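Ticket: shirt folding episodes dropping out at the jaw-width step
Project: Clernimov folding set
Opened by: Harish Sengar
Status: open, workaround in place

What's going on

Hi all, me again. I've been recording shirt folds with the hand-held gripper at the Riletham table since June, and the import script keeps throwing out episodes. Of the 279 I uploaded in the last batch, 51 came back with "jaw width missing" and never made it into the training set. That's a lot of folding to lose!

The video itself plays fine from start to end. The script finds the little tags on the two finger plates, works out how far apart the jaws are, and for long stretches it just gives up on one of them. When the gap gets too long it bins the whole episode.

Stuff I tried first

Wiped the lens and both tags. No change.

Restarted the recorder and re-ran the import on the same files, in case it was a one-off. Same 51, same error, so at least it's consistent.

Swapped the memory card for the one from the Dallinau kit. Didn't expect much from that and didn't get much – the first short test failed the same way.

Checked the screws on the finger plates. One on the right plate took a quarter turn. I got my hopes up, but no.

Then I finally sat down with the rejected episodes and watched them one after another, which I should've done on day one. Nearly all of them are dark shirts, and the gaps start when I go in for a corner. With a light shirt I come in flat and pinch. With a black one I can't see the edge so well, so I roll my wrist to get a better look, and one tag tips away from the lens or a bit of sleeve flops over it.

The approach I'm using now is lower and squarer, with the jaws either side of the corner and both tags left in the clear:

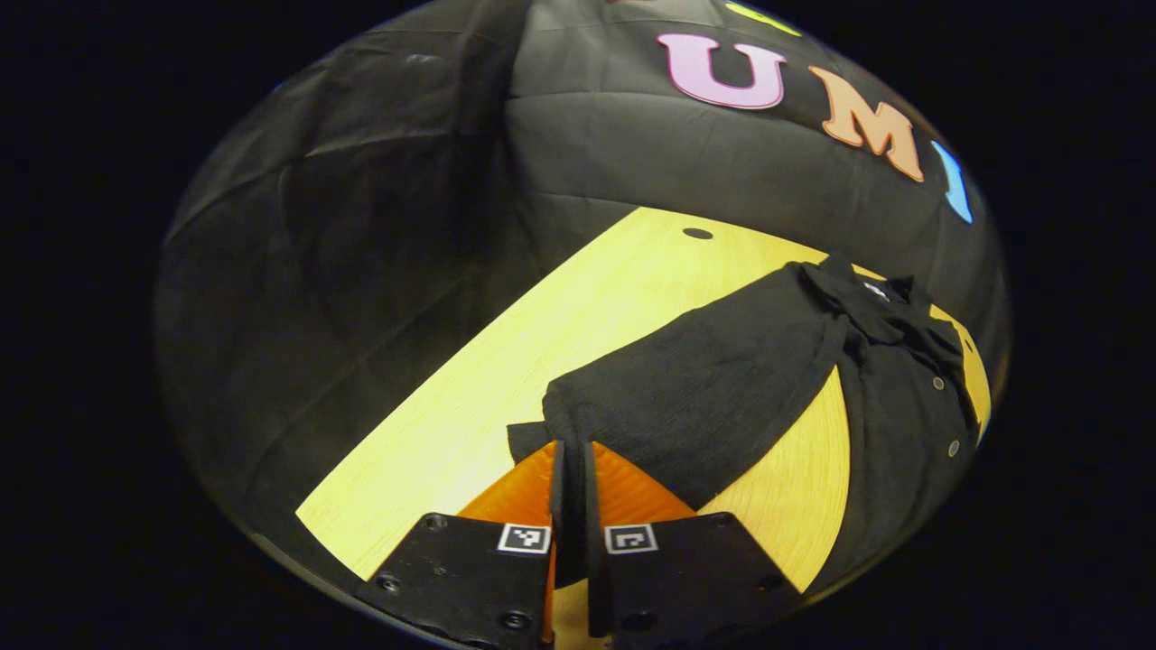
Workaround for now

1. Lay the shirt so the corner you want points toward you. Less wrist rolling that way.
2. Come in level and stop for a beat before you close. I count to 2 in my head.
3. If cloth lands on a tag, let go and start the episode over. Please don't shake it off and carry on, those are the ones that end up half labeled.
4. Every so often run the import on what you've got, so you don't find out at the end of the shift like I did.

I did a fresh run of black shirts this way and only 4 got rejected. I'm pretty happy with that, though it does make me slower and my folds look a bit stiff. Not sure how the model will feel about stiff folds.

Still need from someone

Can whoever looks after the import at Bansal tell me how long a gap is allowed before an episode gets dropped? If a short one could be filled in from the readings on either side, I think a good chunk of the 51 could be saved. I've kept all the raw files and haven't renamed anything.

Also, could the recorder beep when it loses a tag? Even an ugly beep would do – I'm looking at the shirt the whole time, so a warning on the screen is no use to me.

Leaving this open until I hear back on the gap question.

Harish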